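Refinishing oak floor, water-based or oil?

sandpile54
Posted January 26, 2025
We bought a 1950s ranch in Turton last fall and the living room has red oak strip under the carpet. It's in decent shape apart from tack holes along the walls and one gray patch by the patio door. I'm renting a drum sander and doing it myself. I can't decide between a water-based finish and an oil-modified poly. The store pushed Stamia water-based, two-part. My father-in-law says oil or nothing. We have a dog and we have to live in the house while it cures.

gritty_kitty
If you're living in the house, go water-based. I did our upstairs with oil and the smell was in the closets for weeks. Two-part is tougher than the single-component cans, but you have to use it up once it's mixed, so only mix what you need for one coat.

oldmaple
I'll disagree with that. Oil gives red oak a warm color that the water stuff never gets. Mine went down nine years ago and I've had two dogs on it the whole time. Stay at a relative's place for a few nights and do it right.

sandpile54
How much does the color change over time? I don't want orange.

oldmaple
It ambers. I like that. If you don't, you don't.

gritty_kitty
It ambers a lot, and it does it unevenly. We moved a rug after a few years and there was a pale rectangle that is still there.
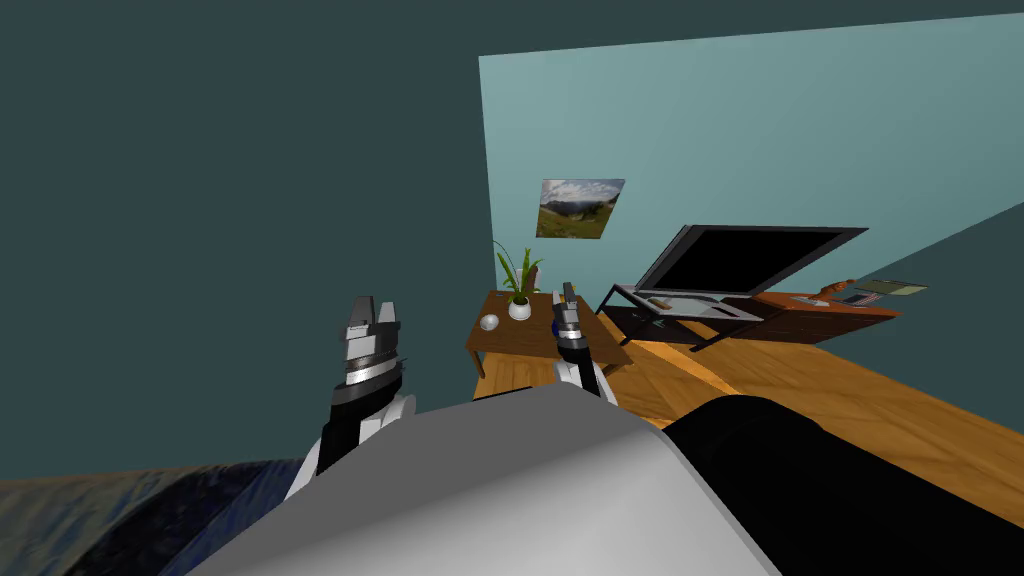
Before you pick anything, sand a test area inside a closet and put both finishes on it side by side. Look at it in the morning and again at night with the lamps on. Small cans are cheap compared to doing the room twice.

plankton_9
The gray patch matters more than the finish. If it's water damage it may not sand out. Try oxalic acid on it after your first pass, rinse it well, and let it dry completely. If it's black and goes deep, it's probably a pet stain and you'll be replacing boards.

sandpile54
It's gray, not black. I got a quote from a local outfit, Boström, to compare. They want $2524 to sand and put down three coats, or $1769 if I do the furniture, trim and staples myself. Is that high?

oldmaple
The lower number is fair. A drum sander will dig a trench in your floor the first second you stop moving — ask me how I know. I'd pay them and pick oil.

plankton_9
Or rent a flat orbital. It's slow but very hard to wreck anything with. Start at 36 grit and don't skip grits on the way up.

gritty_kitty
Agree on the orbital. You still need an edger for the perimeter, and that one will leave swirls if you lean on it.

sandpile54
OK, doing the closet test this week. I'm leaning toward water-based and the orbital. Has anyone used Gondier filler for the tack holes?

plankton_9
Yes, the red oak shade. It dries a little lighter than the can shows. Fill before your last grit and go easy on it.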